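Bench notebook, kitchen cell
Thursday, November, started 8:40, coffee already gone

Carrying on from Ji-hoon's page. He wrote "left arm sulks after lunch" and nothing else, so I spent the first hour finding out what he meant. He meant the shoulder joint. It drifts a little once it has been working all morning, and the drift turns up at the fingertips, where we can least afford it. Re-zeroed both arms, reran the reach check, left arm passes. Wrote the offsets on the whiteboard, bottom left, under the drawing of the duck. Please don't erase the duck or the offsets.

Chores for this week, as agreed with Guðlaug on the phone: pick from the bin, move food between trays, unload the rack. She wants an answer for the Faltbridge people on whether two arms can get through the end of a family dinner. I said we would have an opinion. I have several already and most of them can't go in the report.

Rack first. Bowls are all right so long as they sit on their sides with the rim facing somewhere sensible. The routine goes for the rim, pinches, lifts straight up, waits, then swings. The wait is Arnar's idea and I made fun of it, and I take it back. Without it the bowl leaves the prongs still rocking and lands on the towel like a dropped hubcap. Cups are worse. The planner likes to grab a cup by the widest part, as if it were a doorknob, and the fingers don't open far enough, so it pushes the cup deeper into the rack and reports a completed grasp. I would like to report completed grasps on that basis too.

Flatware: gave up at 10:15. A fork handle lying over the prongs is apparently the hardest object in the Western kitchen. Inger thinks the depth reading loses thin white things against the rack, and she's probably right, but she says it with such cheer that I went for a walk.

Rice. Ran the push-and-scrape with the spatula tip on, 16 tries, same amount poured out each time (300 grams, weighed, yes, on the good scale). It moves rice. It moves rice to the next tray, to the table, and on try 4 into the left base, where I got it out with a paintbrush and a bad attitude. Mean transfer is in the spreadsheet. The grains that get away are left out of the mean, and Sigrún wants them in. She's right that anybody wiping the counter afterward will count them.

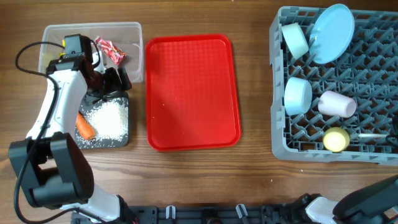

So would any of us let this thing clean up after dinner at home?
For bowls and plates, maybe, with somebody in the next room and no good china; for rice and forks we would be quicker doing it ourselves, including the time it takes to complain.

After lunch, put the regular fingers back on and tried bin picks. Crinkly wrappers give a nice reading on the force sensor and then slide out anyway. Dropping the closing speed helped. So did the rubber pads from the old Nisia gripper, which don't fit and are held on with tape. Arnar has ordered proper ones from Briem, 2 weeks. Until then, whoever runs the cell checks the tape before starting and again after lunch, when things start sulking.

Carrots are fine. Carrots have been fine since the summer. If the customer asks for a demo, show carrots.

One real problem: the left cable loop. With the wrist turned in for bin picks, the slack swings wide and drags over the elbow bracket on the way back. Nothing torn yet, but the sleeve has gone shiny in one spot. I added a soft limit on the wrist turn, which costs us the far corner of the bin. Ji-hoon, if you have a better route for that cable, go ahead, but take the limit out only after you've watched it through a full cycle at low speed.

Other business. The Mornum scheduler still moves both arms toward the middle if you queue two jobs at once. It stopped itself in time, twice. I have gone back to queueing one job at a time like a person with one kettle.

Timing, for Guðlaug: with me standing there, clearing the rack took longer than washing what's in it. I'll phrase that better.

Left for tomorrow
- cup grasp from inside the lip, fingers closed then spread (Inger has a script, ask her which version)
- dark towel under the rack, see if the fork shows up
- rice again with the stray grains weighed
- return the paintbrush to the paint cabinet before Sigrún looks for it

Powered down 5:50, both arms parked, e-stop in.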